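Skikholm Handheld Demonstrations: README

Release notes and data card, revised August 2, 2020
Maintainers: Haruna Hirano (collection), Renji Kobori (processing), Tsutomu Kamata (release and questions)

Summary

Skikholm is a set of 796 demonstrations of picking and placing small household goods. Each demonstration was recorded by a person holding a gripper tool in one hand and doing the task directly. No arm was attached during recording. The set is meant for training and testing imitation policies on arms with a parallel or near-parallel two-jaw gripper.

A second, smaller part of the release was recorded by remote control on a bench arm and is stored separately under teleop/. The two parts share a file layout but not a coordinate convention. See Known problems before mixing them.

Contents

handheld/ holds one folder per demonstration, numbered 0001 to 0796.
teleop/ holds 40 demonstrations of the same tasks, numbered t01 to t40.
calib/ holds lens and jaw calibration for every recording day.
splits/ holds the train and test lists. Use these if you plan to report numbers.
tools/ holds the Buline reader and the trajectory viewer.

Each demonstration folder contains the video, a pose track, a jaw width track, and a short text file with the task instruction as it was read to the operator.

Tasks

There are 12 task families. The largest is sorting packaged food on a table: pick up a named packet, move it to a box or to a clear spot, release it. Others cover stacking cups, closing drawers, moving cutlery, and handing an object to a second person. The full list is in tasks.txt, with the wording of every instruction.

Soft packaging was given more weight than in our previous release. Film packets change shape when squeezed, and the right jaw width depends on where the packet is held. Operators were told to approach a packet at its narrow end or across the middle, and to repeat the attempt inside the same recording if the first grasp slipped. Slips are kept and labeled.

Recording procedure

1. Home the jaws (fully closed, then fully open) before each session. The reader takes its zero from this motion.
2. Start recording with the tool still for two seconds.
3. Read the instruction aloud, then do the task at a steady pace.
4. Keep the free hand out of the work area unless the task calls for it.
5. Hold still again for two seconds, then stop.

Operators worked in blocks of 22 demonstrations with a break between blocks. Objects were rearranged by a second person after each demonstration. Isamu Murakami checked the first block of every new operator and sent back anything with a missing homing motion.

Processing

Pose is estimated from video and inertial data with Brasar, our in-house tracker. Tracks are resampled to the video clock. Jaw width is measured from the visible jaws and smoothed lightly; the unsmoothed values are kept in width_raw. Demonstrations in which tracking was lost for longer than one second were removed. Shorter gaps are interpolated and flagged in the gap column.

Known problems

Teleop poses are given in the arm base frame. Handheld poses are given relative to the first video frame. Convert before training on both.

Transparent packaging confuses the object masks. Treat masks on clear film as unreliable.

The Carrier config in tools/ assumes right-hand operation. For left-hand recordings, set hand: left or the wrist offset will be wrong. 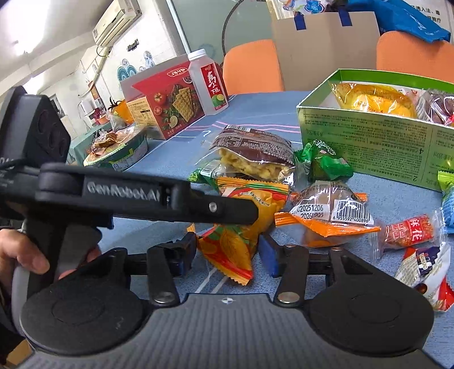
Can I train on the handheld part alone and run the policy on an arm?
The handheld part is enough for most of the table tasks, provided your gripper opens at least as wide as the recorded jaw width and your wrist camera is mounted close to the position given in calib/. Limit the approach speed on the arm, as human operators move faster than many arms can follow. For drawer tasks, add the teleop part, which contains joint limits and contact stops that a hand does not run into.

Changes in this release

Added left-hand recordings for the food sorting family.
Fixed a clock drift between pose and video, reported by Katsuhiko Kudo.
Renamed grip to width in all tracks. The old name is still read but prints a warning.

Reporting errors

Send the folder number, the time in seconds, and the reader version to Tsutomu Kamata. Corrected folders are collected in patches/ and merged at the next release.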